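賃貸の洗面所で手洗いした赤い布の色が止まりません。どこまで洗えば「終わり」ですか

カテゴリ:暮らし > 洗濯・しみ抜き
回答 3件 解決済み

質問

長文ですみません。先に謝っておきます。

昨年の12月に、Villsteadという生地の通販で赤い綿の布を買いました。無地の平織りで、テーブルに敷いたり、気が向いたら首に巻いたり、という用途未定の買い物です。商品ページには「最初の数回は色落ちすることがあります」と書いてありました。数回。私はこの「数回」という言葉を信じた側の人間です。

今日までに7回洗いました。7回とも赤い水が出ました。1回目はトマトジュース、3回目はロゼワイン、5回目でようやく上品な桜色になり、これはいけると思って6回目に少し温度を上げたらトマトジュースに戻りました。人生で洗濯桶に裏切られたのは初めてです。

やったことを書きます。

・水洗い(最初の2回)
・中性洗剤、おしゃれ着用のもの
・塩をひとつかみ入れた水に一晩
・酢を入れた水に一晩(台所が酢飯の匂いになりました)
・40度くらいのお湯で洗剤洗い
・また水洗い

塩と酢はネットで「色止めになる」と読んだからです。母も祖母もやっていたと言います。ただし祖母の家の布巾は私の記憶にあるかぎり全部ピンク色でした。あれは元からピンクだったのか、今になって疑っています。

被害状況は、白い靴下が一足、洗面台の縁のコーキング、それから夫の下着です。夫は何も言いませんでしたが、黙って引き出しの奥にしまっていました。

聞きたいのは次のことです。

塩や酢は本当に効くのでしょうか。効くとして、量や時間が足りなかっただけでしょうか。
お湯で洗うと色が出るのは、布が傷んでいるのか、それとも出るべきものが出ているのか。
最終的に、ほかの洗濯物と一緒に洗える日は来るのでしょうか。来ないなら来ないで諦めます。

ちなみに洗面台のコーキングの落とし方をご存じの方がいたら、それもぜひ。退去のときのことを考えると夜中に目が覚めます。

回答1

塩です。塩が足りません。
うちは昔から赤いものは必ず塩水で、一度も困ったことはありません。ひとつかみではなく、しょっぱいと思うくらい入れてください。あとは陰干し。
コーキングはわかりません。

 質問者からの返信
 ありがとうございます。しょっぱいかどうか、味見をする勇気が出ませんでした。塩の袋を見ながら少し考えてみます。

回答2(ベストアンサー)

以前、染め物の教室に長く通っていて、先生の助手のようなことをしていました。教室で一番よく聞かれたのがこの質問で、二番目が駐車場の場所でした。

最初に塩と酢の話をしてしまいます。回答1の方には申し訳ないのですが、すでに染まって売られている綿の布に、家で塩や酢を入れても色止めにはまずなりません。

塩が登場するのは染めている最中です。綿の染料が繊維のほうへ寄っていくのを手伝う役で、染め上がったあとに呼ばれても、もう仕事がありません。酢は毛や絹を酸性染料で染めるときの役者です。綿に酢を入れるのは、魚屋に自転車の修理を頼むようなもので、親切な店なら話は聞いてくれますが直りません。

では「昔から塩で困ったことがない」という話が全国にあるのはなぜかというと、たぶん、もともと落ちない布に塩を入れていたか、塩水に浸けたあいだに余分な染料が出てしまって、次から落ちなくなったかです。後者は塩でなく水の手柄ですが、水は自慢をしないので塩が表彰されます。 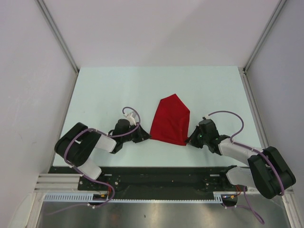 それで、出ている色の正体ですが、おそらく繊維に結びつかなかった余りの染料です。綿の濃い色は、反応染料という繊維と手をつなぐタイプのもので染めてあることが多いのですが、全部の染料が手をつなげるわけではありません。あぶれたものが繊維の隙間に居座っています。本来は工場で熱い湯と洗剤でしっかり追い出すところを、急いだか、湯を惜しんだか、そのあたりを購入者に分担させているわけです。

ですから6回目にお湯で戻ったのは、悪化ではありません。水では動かなかった分が、温度が上がって動いただけです。むしろ一番働いた回です。褒めてあげてください。5回目の桜色は、きれいになったのではなく、冷たい水で動く分が尽きただけだったのだと思います。

私ならこうします。

1 大きめの鍋かバケツに、布がゆったり泳ぐ量の湯を用意する。60度くらい。洗濯表示が40度までなら縮みは覚悟の上で。縮んで困るなら40度で回数を増やす。
2 中性洗剤を少し。漂白剤入りは避ける。
3 布を入れてときどき動かす。30分ほど。
4 湯が冷めきる前に引き上げて、すぐすすぐ。
5 これを、湯の色が薄くなるまで。

4が大事です。赤い湯に布を一晩つけておくと、出ていった染料がぬるくなった水の中で行き場をなくし、ふらふらと布に帰ってきます。質問者さんは塩でも酢でも一晩つけていますね。二晩分、染料に帰宅の機会を与えていたことになります。

教室に置いてあった洗いの記録を見返すと、同じような赤の綿で、湯を替えながら4回で落ち着いたものもあれば、9回かかったものもありました。教室の教科書代わりだったLieselotte Harmsさんという方の染色の本(314ページあるのに洗いの章は最後の数ページだけ)には「洗いは染めの後半である」と書いてあって、先生はこれを額に入れて流しの上に貼っていました。油はねで後半が読めなくなっていましたが。

終わりの見分け方。水の色を目で見て判断しているときりがありません。赤は特に、ほんの少しでも水に色がつくので、心が折れます。濡れた布を白い木綿のはぎれに挟んで、アイロンを当ててみてください。はぎれに色が移らなければ、普段の洗濯に混ぜても大きな事故は起きにくいと思います。ただ、私なら白いものとは一生一緒に洗いません。夫さんの下着にもこれ以上の冒険はさせないほうが。

もし何度やっても湯がトマトジュースのままなら、反応染料でなく直接染料という、もう少し縁の薄い染料で染めてある可能性があります。こちらは洗うたびに少しずつ出ていき、布も一緒に薄くなっていきます。その場合は染料固着剤(フィックス剤などの名前で手芸店にあります)を使うと、かなりおとなしくなります。私はJõgiというところの小瓶を使っていました。110ml入りで、布一枚なら余ります。説明書の量を守ってください。多く入れても強くはならず、手触りだけごわつきます。順番は、余りを洗い出してから固着剤です。先に入れると余りまで固着してしまい、あとで擦れて服に移ります。

最後に保管ですが、濡れたまま畳んで置かないこと。教室で一度、Bastian Wendtさんという生徒さんが、赤と生成りの布を濡れたまま重ねて帰り、翌週、生成りに見事な折り目の模様がついていました。ご本人は「こういう技法だ」と主張し、発表会にそのまま出しました。題は「Uvholmの夕暮れ」でした。わりと評判がよかったので先生は複雑な顔をしていました。

 質問者からの返信
 詳しくありがとうございます。二晩の帰宅、思い当たりすぎて声が出ました。しかも一晩のつもりが、酢のほうは忘れていて次の日の夕方まで浸かっていました。
 今日さっそく湯でやってみました。60度は怖かったので50度くらいです。1回目は見事に真っ赤、2回目も真っ赤、3回目で急に薄くなりました。ちゃんと薄くなるものなんですね。布は心なしか小さくなった気がしますが、もともと用途が決まっていないので、小さくて困るということもありません。
 ひとつだけ追加で教えてください。洗うときに洗濯機のすすぎだけ使うのはありでしょうか。腕が限界です。

 回答2から返信
 ありです。布だけを単独で、水は多めの設定で。終わったら次に洗うものの前に一度、空で水を回しておくと安心です。パッキンのあたりに赤い水が少し残ることがあるので、拭いてから。
 50度で3回で薄くなったなら、おそらく反応染料の余りのほうです。固着剤はまだ買わなくていいと思います。あと2回くらい、同じ調子でどうぞ。

回答3

布のことは上の方が書いているので、コーキングだけ。管理会社に勤めていたことがあります。

まず酸素系漂白剤(粉末のもの)をぬるま湯で溶いて、キッチンペーパーに染み込ませて貼り、ラップをかけて数時間。これで薄くなることが多いです。だめなら塩素系ですが、酢を使ったあとの洗面台では絶対にすぐ使わないでください。酸性のものと塩素系が混ざると有毒なガスが出ます。よく水で流して、換気して、日を改めて。ここだけは冗談抜きです。

それでも残るようなら、コーキングに染み込んでいるので表面からは取れません。打ち直しになりますが、洗面台の縁くらいなら材料はホームセンターで買えます。私がこの前Jekdaleという店で買ったチューブは455円でした。ただし賃貸なら、自分で打ち直す前に管理会社に一言入れてください。素人が打ったコーキングはひと目でわかります。私は現役のころ、歯磨き粉で埋めてある部屋も見ました。ミントの香りがしました。

経験から言うと、少し赤い程度で請求される金額より、自己流で直して悪化させた場合の金額のほうがずっと高いです。夜中に目が覚めるくらいなら、昼間に電話したほうがいいです。

 質問者からの返信
 酢のあとに塩素系、まさに今夜やろうとしていました。書いてくださって本当に助かりました。酸素系でやってみたところ、かなり薄くなり、光の加減では気のせいに見えます。管理会社にはそのうち電話します。
 歯磨き粉は正直、候補に入っていました。

質問者からのお礼(締め切りにあたって)

皆さまありがとうございました。あれから追加で2回洗い、白いはぎれのアイロン試験をしました。1回目はうっすら桃色、2回目で色移りなしです。合計すると、商品ページの「数回」の解釈について通販に問い合わせたくなる回数ですが、やめておきます。

ベストアンサーは回答2の方にさせていただきました。回答1の方の塩は、きゅうりに使いました。

夫の下着は、引き出しの奥から出てきて普通に履かれています。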